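The long road to the fruit bowl

At the Hiebert packing shed the first truck backs in at 4 am, and by the time most people in the valley have put the kettle on, two loads of cherries have been through the cold water bath and onto the grading line. The season is short. Pickers start in the lower blocks at Carnunov and work their way uphill as the fruit colours, and the whole harvest can be finished before the school holidays are.

Cherries are a gamble for any grower. Rain in the last weeks before picking will split the skins, and a split cherry is worth nothing to the fresh market. Hiebert has 134 hectares planted, and a good share of it is now under rain covers. They are expensive and they tear in the wind, but the family business says it could not get insurance without them.

Two kilometres down the road at Skudon, the worry is labour. The orchard needs 400 pickers at its peak and has started each of the past few seasons short. Accommodation is the sticking point. The caravan park at Banum fills up early, and the council has been slow to approve workers' cabins on farm land. Several growers have put in applications and are still waiting.

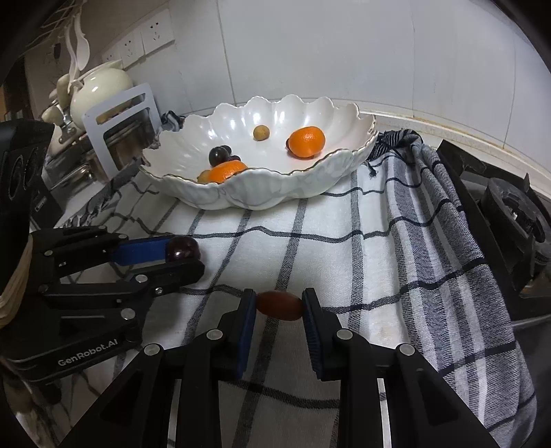
Page last updated: June

Mandarins have been the steadier earner. The trees handle a dry spell better, the fruit will hang for a while if the market is soft, and a bag of easy peelers goes into school lunchboxes right through winter. Skudon pulled out an old block of juice oranges to plant more of them, and the first proper crop came off last year.

Between the two crops, the packing shed at Banum now runs for most of the year. It handled 791 pallets of citrus last winter – its best result since the second line went in – and kept on a crew that would once have been let go after the stone fruit finished.

Prices are another matter. Growers in the district say the cost of cartons, diesel and freight has climbed faster than anything the supermarkets will pay. Some have gone back to selling from the gate, with a fridge and an honesty box. Hiebert opened a farm shop in a disused machinery shed and sells seconds there by the bucket, mostly to people making jam.

Pruning is under way in the Carnunov blocks and will keep the permanent staff busy until the buds move. The shop stays open through winter, 9 am to 3 pm, and takes cash or card.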